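Sheep farm wages go up, and so does the price of the bunk

Shepherds and milking hands on the Piras estates will be paid up to 151 a week more from October, under a pay deal agreed this month after a long spring of meetings in a barn with one heater.

The new weekly rate for a full-time milker with two seasons behind them will be 1309, before deductions. The deductions are where things get interesting. Piras, which runs dairy flocks across the Brernance hills and sells most of the milk to the Gakasura creamery, has also put up what it charges for staff lodgings. A bed in a shared cottage, until now more or less thrown in with the job, will cost 161 a week.

Readers who are quick with sums will have spotted that the bed costs more than the rise.

The estate says the two matters are separate. They were certainly typed on separate sheets of paper, though both sheets came in the same envelope. Aldo Cocco, who manages the flocks, said the cottages had been let at a loss for years and that the roofs alone had swallowed a good part of last year's milk money. He also pointed out that nobody has to live in. The nearest village with rooms to let is Broltalel, an hour off by road, and milking starts at four in the morning.

Hands who already live out will do well from the deal, and there are a few of them. Those who live in will be a little worse off each week than before their pay went up, unless they work lambing, when a night supplement applies. The supplement has been raised too. It had stayed the same for so long that two of the younger shepherds thought it was a misprint on the payslip.

There is a change to how the year is counted as well. Until now wages followed the milk, with a fat cheque in spring and a thin one by the time the ewes were drying off. Under the new terms the pay is spread evenly over the months, so that a hand can go to a bank in November and look like a person with a job. Overtime will be paid in the month it is worked, a reform that took three meetings. 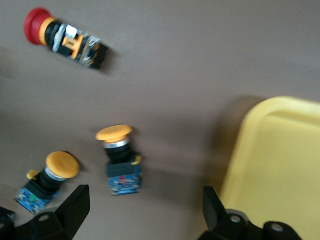
Tiziana Rinaldi would sooner have kept the old cottage arrangement and taken a smaller rise. She has milked for Piras for six seasons, she said, and in that time the pay has gone up on paper every other year while the money in her tin has stayed where it was. She did welcome the even monthly pay, and said the lambing supplement was fair, or would be if lambs could be persuaded to arrive by daylight.

Américo Leitão, who spoke for the hands in the talks, called the deal the best that could be had with milk at its present price. He accepted that the lodging charge had come up late in the day — on the last evening, after the sandwiches — and said he had asked for it to be looked at again before winter. The estate has agreed to look at it. It has not said what it will do once it has looked.

The creamery, for its part, would not be drawn on whether it will pay more for the milk. Its buyer, Leonardo Negri, said Gakasura valued its suppliers highly and would be talking to them in due course, which farmers in these hills have learned to translate.

The lodging charge will appear on payslips for the first time in October, along with the rise. Anyone wishing to give up a cottage bed must tell the estate office in writing by the end of the month before. The office is open until noon, when most of the milkers are asleep.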